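Folding for Other People

Posted 30/07/2019

The laundry on the corner in Bostomville takes in clothes from 46 households a week, and nearly all of it gets folded by the same person. She has worked there for 13 years. Before that she was at a dry cleaner in Priston, where most things went out on hangers and she hardly folded at all.

She asked not to be named, as some of her customers are neighbors. We talked in the back room while she worked through an order that was due at noon.

"People think the washing is the job," she said. "The machines do the washing. I load them and I check pockets. The folding is what takes the day."

She folds on a wooden table pushed up to a white wall. She has had other tables. One had a plastic top, and she didn't like it. "Everything slid. You'd get one side straight and the other side would walk off on you. Wood holds it a little."

Her order of work is the same for each bag. Towels go first, then shirts, then pants. Socks and underwear come last and go on top. Sheets she leaves for the end of the shift, when there is room to spread them out.

I asked what customers complain about most.

"Pants," she said. "They get a crease where they don't want one. Or they don't get one where they do. I ask when they drop off now. I write it on the ticket."

For casual pants she starts from the seams. She lays them flat, finds the long seam and runs her hand down it from the top, pulling gently toward the hem. Once the seam is straight she leaves the rest alone, even if the cloth still has a few soft wrinkles. Those don't bother her. "It's cloth. It's going in a drawer. If the seam is straight they'll hang right when you put them on."
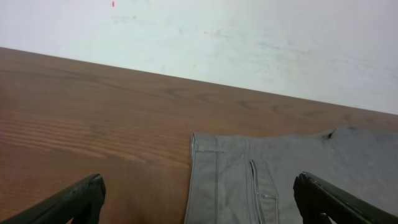 Gray fabric on the folding table, with a long stitched seam running down from the top edge.

She is stricter about the edges. An edge that isn't lined up at the start gets worse with every fold after it, and by the third fold the stack leans. She showed me a pile on the shelf that somebody else had done on her day off. It leaned. She said she would probably redo it before pickup.

How long does one pair take her? She had never timed it until the owner asked her to, back in April, when he was setting new prices. An order of mixed clothes came out at 59 minutes from dryer to bag. He had guessed half that. The price went up a little, and she said only 2 customers mentioned it.

The laundry uses paper bags from a supplier called Sowa. The bags are wide enough for a shirt folded in thirds, and she folds everything to match. "I fold for the bag. At home I fold for the drawer, so it's different. My drawers are narrow."

She learned from her mother, who folded on a bed. She doesn't recommend it. The mattress gives under your hands and you end up bending over, and after an hour your back hurts. A kitchen table is fine, she said, if you wipe it and let it dry before you put anything on it.

I asked about the folding boards sold for home use. She had been given one by a Dindotard salesman and tried it for about a week. It worked well enough on T-shirts. Anything thicker she still did by hand, and switching back and forth slowed her down. It's behind the dryer now.

Her advice for people doing their own was short. Take things out while they're still warm. Shake each piece once. Don't save it all for Sunday.

"And zip the zippers," she said. "They catch on everything."

By then it was twenty to twelve and she had the shirts left to do.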